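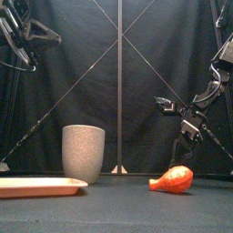 # Secondhand blackout curtains, one panel is two inches longer than the other. Fix or live with it?

Posted in **Home & Fabric** · Oct 19, 2024 · 3 answers

I bought a pair of lined blackout curtains from the thrift store in Clominley. The tag said "pair." I now think the tag was expressing a hope.

Hung side by side, the left panel stops right above the floor and the right one puddles a little, like it gave up. I measured, and the difference is two inches. Same fabric, same label (Gronthorpe, which I had never heard of), same header tape, so I do believe they started life together. My guess is that one of them got washed and the other did not.

What I have tried so far:

- Moving the hooks up a row on the long one. Now the top sticks up above the rail like a bad collar.
- Swapping sides. The problem also swapped sides.
- Steaming the short one and pulling on it, which was good exercise.

The window faces a street light and I work nights, so I do need them to cover the whole thing. I own an iron, a sewing kit from a hotel, and no sewing machine. The rental office at Grarkcombe Court won't let me move the rail, in case anyone was about to suggest moving the rail.

Do I shorten the long one, or wash it and hope it shrinks to match? They cost me $23 and I would like to keep the total in that neighborhood.

---

## Answer 1 (accepted, 69 votes)

Wash it first, hem it second. People do this the other way around and then post here again in November.

If one panel shrank, the other one will too, the first time it meets water. If you hem it now and wash it later, you'll have a short curtain on the other side and a brand new question. So:

1. Check both labels. If either says dry clean only, skip the machine and use a bathtub of cool water. Blackout lining with a rubbery coating can crack or stick to itself in a hot dryer, and once it does that it's a tarp.
2. Wash **both** panels, even the one that already shrank. Cool, gentle, not much detergent.
3. Hang them back up damp, spread out, and leave them overnight. The weight pulls most of the wrinkles out. Pick a night you're at work.
4. Leave them a full week before you measure anything. Heavy fabric keeps dropping for days.

After that, measure from the rail down, not from the floor up. Floors in rentals are rarely level and you don't want to hem a curtain to match a slope. Measure at both edges and in the middle of each panel.

If there's still a gap, turn up the long one and pin it while it's hanging. Then take it down and sew it by hand with a blind hem stitch. It's slow but it isn't hard. One evening, maybe two if you're watching something with a plot. Don't cut off the extra. Fold it inside the hem, where it acts as weight and can be let down again when you move.

Throw away the hotel thread. Buy a spool of all-purpose polyester and a pack of longer needles.

> **Comment from the asker:** The bathtub it is. The label says "do not" and then the rest has worn off, so I am treating that as general advice.

> **Comment:** Keep the coated side facing out when you fold them wet. I learned that on a set from Jelínek and had to peel them apart like cheese slices.

---

## Answer 2 (23 votes)

Agree with the above about washing, but I wouldn't sew at all. Iron-on hem tape. Two inches is nothing.

Do a test spot on the inside of the hem first, with a cloth between the iron and the fabric, and keep the iron away from the coated lining. If your curtains have a separate lining that hangs loose, fold that up and tape it on its own, a bit shorter than the front. Press and lift, don't slide. Tape will hold for a couple of years if you don't wash them much, and going by the first panel's history, you might want to not wash them much.

Mine has come loose at one corner. There's a safety pin there. It's fine.

---

## Answer 3 (1 vote)

Put a chair in front of it.

> **Comment:** This is what's in front of mine.

> **Comment from the asker:** I don't have a spare chair, but I see they have one in Clominley for less than the thread.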